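The Dralldale Readings

The gauge at Dralldale was read twice a day, at six and at six, and the figure was entered in a ledger with a green cloth spine. The reader was paid by the entry. She had held the post for 18 years and had missed 3 readings, all in the same October, when the road to the reservoir was under repair and the detour added 40 minutes.

The ledger had four columns: hour, level, weather, remarks. The last was left blank by custom. Her predecessor had used it once, to record the death of a heron.

In the autumn the utility was bought by Lonora. A letter explained that the gauge would be replaced by a pressure sensor made by Ronik, that the sensor would report every five minutes, and that manual readings would continue until the two sets of figures had been compared. The letter did not say how long the comparison would take. She filed it in the back of the ledger and went up to the dam at six.

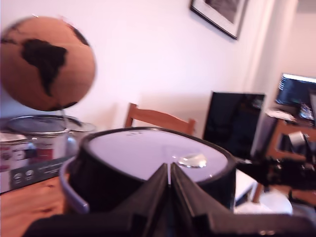 The sensor was installed the following week by two men in a van. They bolted a steel tube to the face of the intake tower, ran a cable to a gray box, and asked her where the zero was. She showed them the brass pin. One of them photographed it. The other said the pin was 11 millimeters lower than the drawings allowed. She said the drawings were older than the pin.

For a month the two records ran side by side. The sensor's figures came to her each evening on a printed sheet, which she had not asked for. She checked the lines for six and six against her own. They differed by 11 millimeters every time, and the difference did not grow or shrink. She wrote to Lonora to say so. Lonora replied that an offset had been noted and would be corrected in the manual series.

She read the sentence again at the kitchen table while supper cooked. The manual series was the ledger, and the four ledgers before it, and the loose sheets from Grasso that predated the ledgers. To correct it would mean altering every level since the valley was flooded.

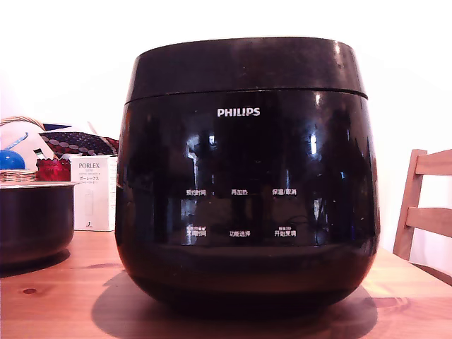

The cooker on the table, with its two rows of labels.

She did the work out in pencil first. Lowering every level by 11 millimeters changed nothing about the droughts or the floods. The dry years stayed dry. One entry did move: the level on the night the spillway first ran, which had been recorded as 2 millimeters over the crest. Corrected, the water had never reached it, and the spillway had run anyway - her predecessor had stood beside it in the rain and written the time.

On 2023-12-04 she went up at six as usual. The wind was from the north and the surface was rough, so she waited for a lull and took the mean of a high and a low. It came to 2,666 millimeters above the pin. She entered the hour, the level and the weather.

Then she moved the pen across to the fourth column and wrote: Pin not disturbed. She blotted the line, closed the ledger and walked back to the car with the lamp off, there being enough light by then to see the road.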